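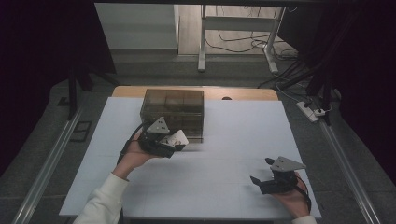
Projekt Gutia: Bilder vom Belagschaden

Givercombe, Werkstatt Aquino
Stand: 21. Oktober 2024

Wer mit Handgreifern arbeitet, rechnet mit Ärger an der Elektronik. Kabelbruch, Marker verrutscht, Aufzeichnung weg: dafür haben wir Formulare. Für ein Stückchen Fingerbelag gab es keines, und so hat sich der Fehler im September in aller Ruhe durch unsere Daten gearbeitet.

Im Projekt Gutia führen wir zwei Greifer von Hand über den Tisch, damit ein Roboter die Bewegungen später nachmachen kann. Das Programm war harmlos: Behälter anfassen, verschieben, wieder loslassen. Von 928 Durchläufen mussten wir 74 streichen. In den meisten davon drehte sich der Behälter beim Verschieben ein Stück weg, immer in dieselbe Richtung. Wir haben zuerst die Kalibrierung verdächtigt, dann die Software, dann die Tischplatte und schließlich einander. Die Kalibrierung wurde zweimal wiederholt und war jedes Mal tadellos, was die Stimmung nicht hob.

Den Belag hat irgendwann jemand mit dem Daumen geprüft. Er gab nach. Laut unserem eigenen Wartungsblatt wird er alle 480 Griffe kontrolliert; die Spalte mit den Kürzeln war gut gefüllt, teilweise im Voraus.

Zum Verschleiß selbst: Der weiche Überzug löst sich erst an einer Kante und rollt sich dann nach innen. Fasst man so einen Gegenstand, sitzt er auf einer Seite fest und auf der anderen auf einem Wulst. Beim Öffnen bleibt er gern noch kurz hängen. In der Auswertung sieht das aus wie eine zögerliche Hand, und eine Woche lang haben wir tatsächlich über die Tagesform gesprochen.

Beide Finger eines Greifers, weit geöffnet. Links ist der Belag noch ordentlich, rechts schält er sich quer über die Fläche.

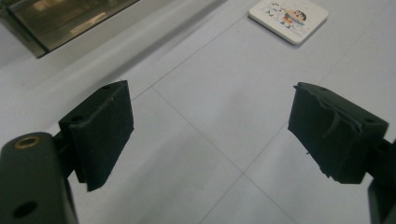 Kann man einen ausgefransten Belag nicht einfach wieder ankleben?
Kleben hält bei uns ungefähr bis zur Mittagspause. Der Kleber macht die Stelle hart, der Gegenstand rutscht dort erst recht, und beim Tauschen geht der Rest nur mit dem Schaber ab. Wir wechseln deshalb den Überzug, und zwar an beiden Fingern, auch wenn der eine noch gut aussieht.

Was jetzt gilt

Sichtkontrolle und Daumenprobe vor jeder Sitzung, Kürzel danach. Die Ersatzbeläge von Finell liegen in der obersten Schublade, 10 Stück, bitte den letzten nicht schweigend entnehmen. Lose Fasern werden abgesaugt, bevor jemand sie vom Finger zupft und dabei den halben Überzug mitnimmt.

Die gestrichenen Durchläufe liegen in einem eigenen Ordner und werden nicht ins Training übernommen. Der Ordner heißt weiterhin »Kalibrierung_defekt«. Umbenennen darf ihn, wer auch die Verweise im Auswerteskript anpasst.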